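Carpet smell in small guesthouse, wool or synthetic for replacement?

Forum: Floors and Textiles > Carpet care

hegazy_rooms
Posted in September
Good evening to all. I am running a small guesthouse with my sister, 17 rooms, most of them with carpet. English is my third language, so please be patient with me.
In four rooms on the ground floor there is a smell like old cupboard. It is stronger in the morning, when the window was closed all night. We have cleaned two times with a rented machine from Pullum and their normal shampoo. After the cleaning it is good for one week, then it returns.

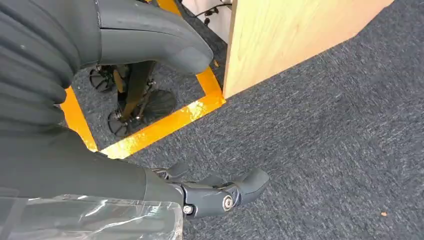
The carpet was laid by the owner before us and I do not know what is under it. My sister wants to take everything out and put wool from Woltutex. I would prefer to first find the reason. Which of us is right?

Member since: 2 years | Posts: 31

tackstrip
Your smell is in the pad, I would bet on it. Rental machines put down a lot of water and don't pull enough of it back. Lift a corner in the worst room and put your nose on the underside. If the pad is dark or crumbles, no shampoo will help.

mrs_underlay
Agree with checking the pad, don't agree it's always the water. Ground floor, old building, closed windows: could be damp coming up through the slab. Tape a square of plastic to the bare floor and leave it for a couple of days. Drops under the plastic = slab problem.

hegazy_rooms
Thank you both. I lifted the corner behind the door in room 3. The pad is brown foam and it breaks between the fingers like dry cake. The concrete looks normal to me, but I will do the test with plastic also. The humidity in the room at 7 in the morning was 75 percent. Is this much?

tackstrip
Yes, that's much. Get a dehumidifier before you spend one cent on wool.

loomandgloom
I'll speak up for the sister. We put Woltutex wool in our hallway and it handles damp air far better than the nylon did. It also doesn't flatten by the beds.

mrs_underlay
A hallway is not a ground floor bedroom on concrete. Wool on a damp slab will smell like a wet dog, and moths will find it. Please don't send people that way before the test is done.

loomandgloom
Ours is on concrete too. With a proper membrane under it there is no problem. You are describing a bad installation.

mrs_underlay
And who said hegazy has a membrane?

hegazy_rooms
Please do not quarrel because of my floor :) There is no membrane, I looked. One more question. The cards that we leave for guests ask them to open the window in the morning, but few people do it.
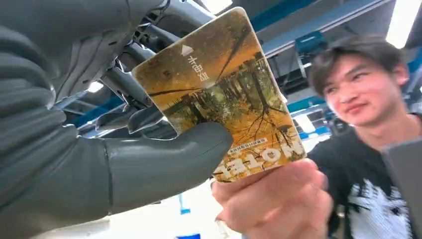

Would a small vent in the window be enough, or must I buy the machine for every room? The price for one dehumidifier from Zeltitz is 90 and I would need four.

tackstrip
Buy one, move it from room to room, and write down the numbers. If it drops and stays down, vents may be enough. If it climbs again in two days, the water is coming from below.

hegazy_rooms
Result of the plastic: small drops in room 3, nothing in the other three rooms. So room 3 gets a membrane and new pad, and the others only new pad and a vent. The man who came to measure wants about 1000 for everything without carpet. My sister still wants wool. We will put it in one room upstairs first and see how it is after the winter.

loomandgloom
Sensible. Ask for a sample and put it by the door, where the shoes go.

mrs_underlay
Glad you tested. Let the slab in room 3 dry properly before anything goes on it, whatever the fitter tells you.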